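Transfer credit at Mirani, second pass

I have now read the Mirani College transfer guide twice. The 13-page version posted in May replaces the older one, and the main change is how credits from Lukisside are counted.

Under the old rule, a course moved over if the title matched. Under the new one, the syllabus has to match too – the department checks it week by week. My statistics course, numbered 2000 at Lukisside, maps to 3046 at Mirani only if it included a lab section. Mine did. The transcript does not show this, so I had to request the syllabus separately.
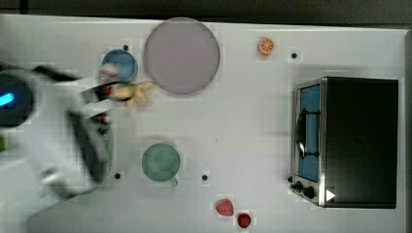
Greer Baxter wrote in to say that the registrar will also accept a signed letter from the instructor, and that hers cleared faster than the syllabus did. The guide leaves this out. I have added it to my notes.

Courses at the 1000 level are simpler. They count as general electives and need no review, but they do not reduce the credits required in the major.

The upload form rejects scanned pages that are sideways – rotate them first. My file is still listed as pending.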